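Fixing a pinch that stops short on the Jarix hand

Applies to: Jarix five-finger hand on the Xavier arm, tabletop cell
Site: Fultside bench, also used at Hulbridge
Fault code: 31 (grip timeout)

What the fault looks like

The arm moves to the pick position, the hand starts to close on the part, and the index finger and thumb stop with a gap still between them. The controller waits out the grip timer and logs fault 31. The arm holds its position and stays powered.

That last point caught us on a Wednesday afternoon. An operator saw a hand that wasn't moving, took it for stopped, and reached in to pull the part out. The finger motor tried again and closed on a glove. The person wasn't hurt, but it was reported as a near miss and this page was rewritten because of it. If you have an older printed copy at your bench, recycle it.

Before you touch anything

1. Press the emergency stop. The pause button on the pendant is not enough. A paused hand will retry its last grip command as soon as the timer resets.

2. Wait for the drive light on the controller to go out.

3. Turn the isolator off and put your own lock on it. If two people are working on the cell, there should be two locks.

4. Hold the forearm before you release the brake. The arm will sag when the brake lets go, and the hand is the first thing to hit the table.

5. Move the hand clear by hand and put the brake back on.

Check the table

Look over the work surface before you go near the hand. A lot of the fault 31 entries in our log came down to the table: a part sitting on grit, or a part that had slid on an oily patch and ended up crooked to the fingers.
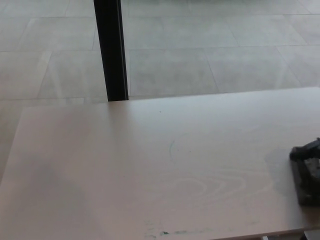
Bench top during the surface check. Note the scuffs along the near edge.

Wipe the whole top with a damp cloth, then a dry one. Stains that won't lift can stay if you can't feel them with a fingertip. Anything you can feel has to come off. Pen marks are harmless to the grip, but please stop drawing on the table. If a position needs marking, use the removable tape in the drawer.

Don't use solvent on the top. It softens the finish and parts start to stick to it.

Check the fingers

6. With the lock still on, move the index finger through its full travel using two of your own fingers. It should feel even all the way. A notchy spot usually means a link pin has crept out of its joint.

7. Do the same with the thumb. It has a shorter travel and feels stiffer than the index finger, which is normal.

8. Look at both fingertips from the side. Worn pads make the hand close past its contact point, and the controller reads this as a missed grip. Replace pads as a pair.

9. Follow the cable from the hand down the forearm. It needs enough slack to loop freely when the wrist turns. If it has been pulled tight, or has rubbed against the housing, stop here and tag the hand out. A damaged cable can drop the position signal partway through a close, and the retry that follows is the one that pinches people.

10. Check that the wrist screws are seated. Snug them with the short hex key only. The long one makes it far too easy to strip the thread.

Test at low speed

Take your lock off, turn the isolator on and clear the emergency stop. Everyone stands behind the line. Load the slow test routine, number 2281, and put a test part on the table with its long side running front to back. Set the part down while the arm is in its home position, never while it is over the table.

Run the routine one step at a time. At the pre-grasp step the arm should hold the hand just above the part, with the index finger curled over the top, the thumb coming up to meet it, and a narrow gap between the tips. The other fingers should be folded in. If one of them is sticking out, it will touch the table before the pinch closes, and you'll get the same fault again.

Compare your hand with the one below before you step the routine forward. Look from behind the line, and if you need a closer view, go back through the lockout steps first.

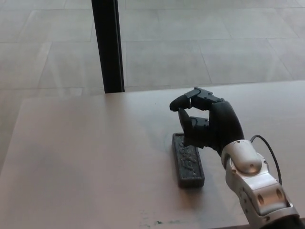 If the fault comes back

Run the routine again from home. A second fault 31 on a clean table with good pads means the finger offset is out. Open the hand settings page and read the index closing value. Ours is set to 58 for both sites. If yours is different, write down what it was, set it to 58 and repeat the slow test.

If the value was already correct, tag the hand out and swap in the spare. Don't raise the grip force to get around the problem. It does clear the fault some of the time, and it also means the next glove gets squeezed harder.

Logging it

Fill in the fault sheet even if a wipe of the table was all it took. Put down the time, the part that was on the table, which step the routine had reached, and whether anybody was inside the line when the hand stopped. Hulbridge sheets go in the blue binder. Fultside sheets go in the tray by the isolator.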